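Takeout cup lids and straws - what are you using now?
Counter & Back Bar board > Supplies and packaging
Page 1 of 1

Prunard_Pete
Joined: March
Posts: 77

We run a small iced coffee and tea counter and I need to reorder cups, lids and straws before the end of the month. We have been on black cups with black lids for a while, plain white straws. The cups are fine. The straws are what I want opinions on. Customers complain about paper, the owner complains about the price of everything else, and I am the one who has to place the order by Wednesday.

Questions: do you put the straw in before you hand the drink over, or leave it to the customer? And has anyone found a lid where the straw hole is tight enough to stop drips but doesn't crush a paper straw on the way in?

backbar_lou
Posts: 1446

We stopped putting straws in for people two years ago. They go in a holder by the register. We use a lot fewer of them now, and people who don't want one just don't take one. I would not go back.

On the lids, it depends on the brand. The Akura ones we had were good on the drip side but the slits were stiff. You had to push hard and half the time a paper straw would fold. If you go with those, get a sturdier straw.

nightshift_tea
Posts: 135

Disagree with Lou on leaving it to the customer. For bubble tea, fine, people want to stab the film themselves. For a regular iced drink with a hard plastic lid, I put it in. It takes a second, the drink looks finished, and I don't have people at the holder touching six straws to get one out.

As for crushing, most of it is people going in at an angle. Hold the straw up straight over the hole and go down slowly. If you lean it, one side of the end catches and it folds there.
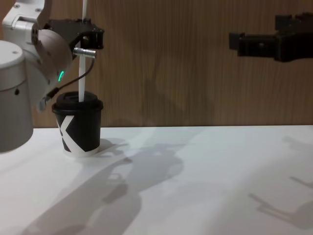
Counter & Back Bar Digest, Issue 3, p. 14

White straw going into a black lid, same colors as what Pete is running. Straight up and down like that is what I mean. Hold it some way up from the lid, keep it upright and let it down. I have trained a few new people this way and we waste fewer straws than we used to.

backbar_lou
Posts: 1446

I don't have a problem with the technique. My problem is hygiene. Your hand is on the straw the customer is going to drink from. If they are wrapped you have to unwrap it, and if they aren't wrapped you are touching it straight after touching the register. A couple of our regulars said something about it, and that is part of why we changed.

nightshift_tea
Posts: 135

Wrapped straws, tear the bottom off, leave the top of the paper on. Put it in with the wrapper still covering the part they drink from. The customer pulls the paper off. I thought everyone did this.

icebin
Posts: 412

We do the wrapper thing too. Only trouble is the wrappers end up all over the tables and the sidewalk. Our landlord has mentioned it.

Pete, what size is the cup? We had short straws once that dropped down inside a large cup and the customer had to take the lid off to get at it. Check the length before you order a full case. I like some straw left above the lid, enough to get hold of.

Prunard_Pete
Joined: March
Posts: 77

Mostly the medium, and some large. The straws we have now are long enough for both, so I would want to match them. I hadn't thought about the wrapper top, I will try that this week.

Has anybody used the Nagano lids? The rep is offering a sleeve to test, but they only come in black or clear.

tallglass
Posts: 58

Used them for one summer. They fit well on their own cups and not so well on anyone else's. On ours, one side would pop up when you pushed the straw in. Test with your own cups and put a drink in there, don't just snap the lid on an empty one and call it good.

Black lids look nice but you can't see the fill level or which drink is which. We went to clear for the cold stuff because the wrong drinks kept going out. Black for hot only.

icebin
Posts: 412

Stickers fix that. Write the order on it, put it on the side of the cup. I wouldn't change the whole lid order over it.

tallglass
Posts: 58

Stickers come off a cold cup once it sweats. Ours did anyway. Maybe yours are better.

icebin
Posts: 412

We get ours from Trotier. They stay on if you put them on before you fill the cup.

Prunard_Pete
Joined: March
Posts: 77

OK. I am going to take the test sleeve and try it on our mediums with ice in them - if one side lifts I will stay with what we have. Will order the same length straw but wrapped. I'll ask the owner about clear lids for cold, but I think the answer will be no until the black ones run out.

backbar_lou
Posts: 1446

Get a price on the sip lids while you have the rep there. No straw needed for most drinks. We use them on the medium and keep straws for the large.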